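Visit report: the jar cell at Novine, Friday afternoon
Posted under Site visits 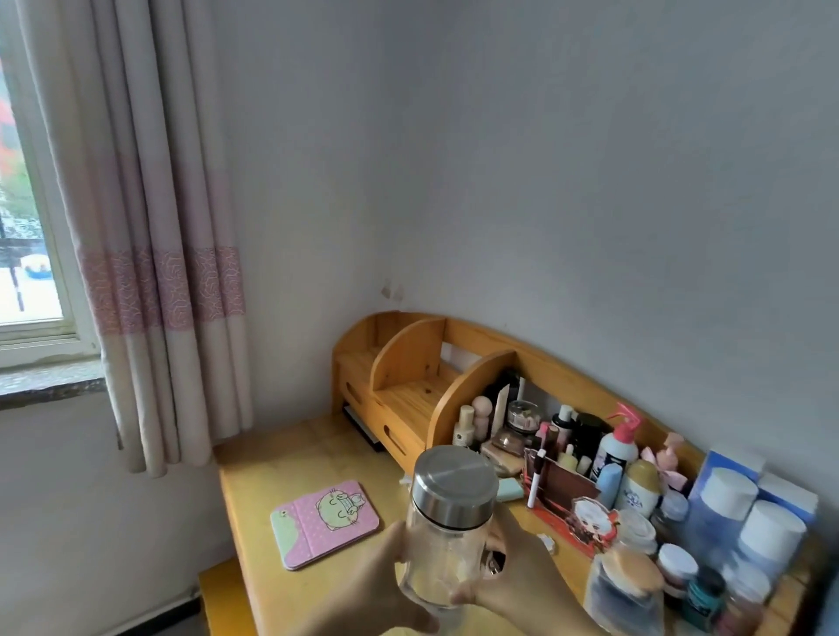
Marichka Stasiv put it to the group at the door that a cell handling glass loses more hours to dirty fingertips than to anything in the controller, and that anyone planning one should budget for cleaning first.

Her remark set the order of the tour. We spent most of it on the gripper bench and very little on the software.

The cell does one job. It takes a screw-lid glass jar from a desk surface, holds it upright, turns the lid off, puts it back on and returns the jar. There are two arms on a shared steel base, one to hold and one to turn. The motion is learned from recordings of people doing the same job at their own desks, and clutter is wanted: a jar standing among bottles and makeup pots is a harder pick than a jar on a bare bench. People tend to cup the glass low with the left hand and close the right hand near the middle, which leaves the lid clear. The holding arm copies the low cup. Petro Melnychuk tried a higher grip last March and found that the fingers got in the way of the turning arm at the wrist.

Setup

Each shift starts with a reference check. Both arms touch a ground steel pin at the center of the base and the controller compares the result with the stored position. Anything over 2 mm stops the cell and calls for recalibration. We watched one pass and one deliberate failure, the second produced by putting a strip of shim under the pin block. The fault message gave the axis and the size of the error, more than I have seen from some commercial cells.

Clear glass and a brushed metal lid are both awkward for the depth camera. The glass returns gaps and the lid returns glare. The overhead lights are now behind a diffuser panel, and the jar is located from the color image, with depth used only for the desk. Fedir Zhuravel said the diffuser did more for the pick rate than three months of work on the model. The panel has to be wiped weekly. A dusty one shifts the exposure enough to matter.

Grip force is set per jar, from a table. Lid torque is limited in software and again by a slip clutch on the turning wrist. The clutch is a Gethin part, bought in, and it is the only item on the turning arm that Novine does not rebuild in house.

Maintenance

The fingertips are cast silicone pads on aluminum carriers. The schedule taped to the cabinet reads:

Every 300 cycles: wipe pads with isopropyl alcohol, check for glass dust.
Every 2000 cycles: replace pads, check carrier screws, run the pin check twice.
Any dropped jar: stop, vacuum the base, replace both sets of pads.

The counter stood at 1631 when we arrived. The left inner pad already had a shiny patch near the tip, and Hạnh Kiều let us compare it with a new one under the bench lamp. Hand cream is the main trouble. Jars that have been handled carry a film of it to the pads, and the grip begins to creep before any wear shows. The holding arm reports creep as a slow change in finger position with constant motor current, so it can be trended. They plot it daily.

Repair

We saw a pad change from start to finish. Two screws per carrier, old pad off, seat cleaned, new pad on, screws torqued with a small preset driver. The cable to the force sensor runs past the rear screw and had been nicked at some point; there is now a printed guard over it. I asked for the drawing and was told it is on the Enusell shared drive.

Spare carriers are kept in labeled bags, left and right separately. They are not interchangeable, although they look it.

Questions left open: whether the slip clutch drifts with temperature, and how the force table will be kept once more jar types are added. Illia Panasiuk is to send the clutch log. The next visit is to Vatano, date not fixed.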